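## How to use the power card in your room

Many guests at Holub House come from places where the lights simply work when you open the door. With us you need a card first. I wrote this page together with Sneha Mishra, who trained me at the front desk, and I hope it is clear also when you arrive tired at 11 in the evening.

1. Open the door and leave it open, so the corridor light helps you.
2. Look for the wooden card holder. The power card has a picture of an autumn avenue with yellow trees, and the words 取电卡, which mean "power card".
3. Put the card in with the small white arrow pointing down.
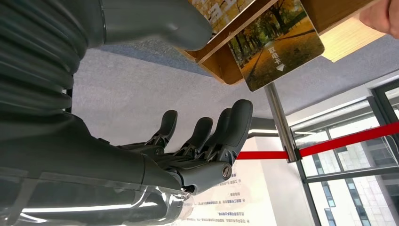

4. Push gently until the card stops. Please do not use force — the holder is older than it looks.
5. Wait a few seconds, then try the lamp next to the bed.

If the lamp stays dark, take the card out and put it in again, a little slower. If it is still dark, call the desk on 60 and we will come up.

### When you drop the card

It happens often. The card is thin, and on the carpet it can slide under the bed or the desk. Use the light of your phone and look from low down, near the floor.
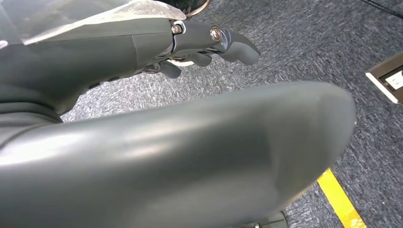

Before you put it back, wipe the card with a dry cloth. A lost card costs 80 yuan, and you pay it when you check out.

When you leave the room, take the card out. The power goes off after a short time, also for the chargers.

Rosalinda Manalastas, front desk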